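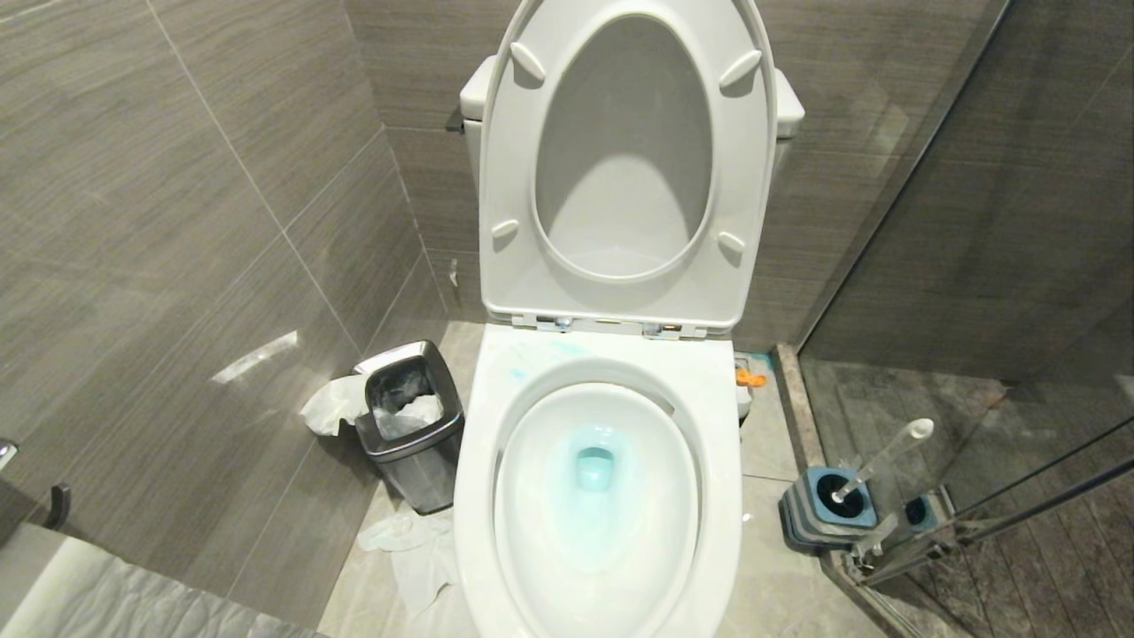
Can a robot clean a household bathroom yet?

Parts of one, slowly, and with a person close enough to step in when it gets stuck.

4.2 Where the toilet gave us trouble

763 shares 4 comments

I went into the bathroom work thinking the toilet would be the easy bit. It's bolted down, it's a known shape, and it doesn't roll off the bench like half the things in our Trolten kitchen trials. My plan was to score it the way I'd scored everything else, as a string of small chores: lift the lid, wipe the seat and rim, brush the bowl, pick up whatever is on the floor, put it in the bin. Each chore gets a pass or a fail, and a person's hand anywhere near it is a fail (I was strict about this, and I regretted it by lunchtime on the first day).

Brushing was where the plan started to wobble. A brush with a long handle is a lever, and any little slip at the grip turns into a big swing at the other end. In the Hatau flat we got good strokes around the near side of the bowl and poor ones up under the rim, where you'd want them most.
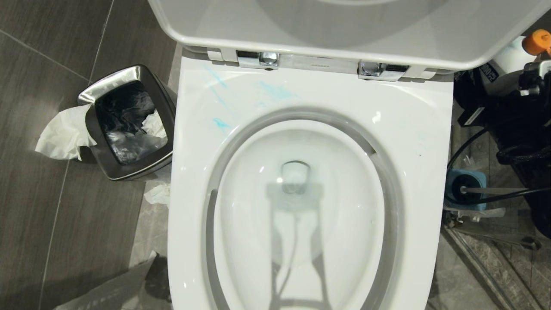
I tried slowing the stroke down, which helped the grip but made the whole chore drag on so long that I'd have done the room twice over by hand. We settled on a middle speed and left it there for the rest of the Khumalo and Hatau runs, so the results in those two sets can be compared fairly. The Kutia runs used the older setting and I've kept them apart.

Wiping is a different sort of problem. Cloths are forgiving, but paper isn't! It tears, it bunches up, it sticks to whatever it touches first, and a planner that thinks it's holding a flat pad has no idea what to do with a wad. I've come to think paper deserves its own line in any bathroom test, and I'd score the wrapping separately from the wipe.
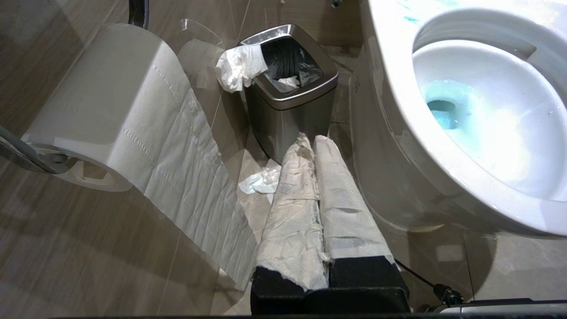 Figure 2a. Both gripper fingers wrapped in toilet paper, beside the bowl.

The lid was my pleasant surprise. I'd written it down as a hard chore on account of the hinge, which only lets you move along one arc, and if the arm fights that arc something has to give. Letting the wrist go a bit soft sorted most of it. I still wouldn't call it solved, because holding a lid up ties up the arm you'd like to be cleaning with, and a home machine with only one arm would need another answer there.

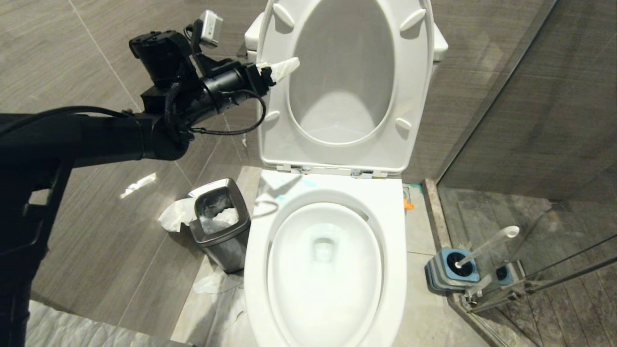 Figure 2b. The arm at the left side of the upright lid.

Floor litter I'll leave for Section 5, along with the bin. For the toilet itself, my reading is that lifting is close to ready, brushing needs a better grip on the handle, and wiping with paper is a good way off. I'd be happy to share the scoring sheet with anyone who wants to try it in their own bathroom.

2 comments awaiting moderation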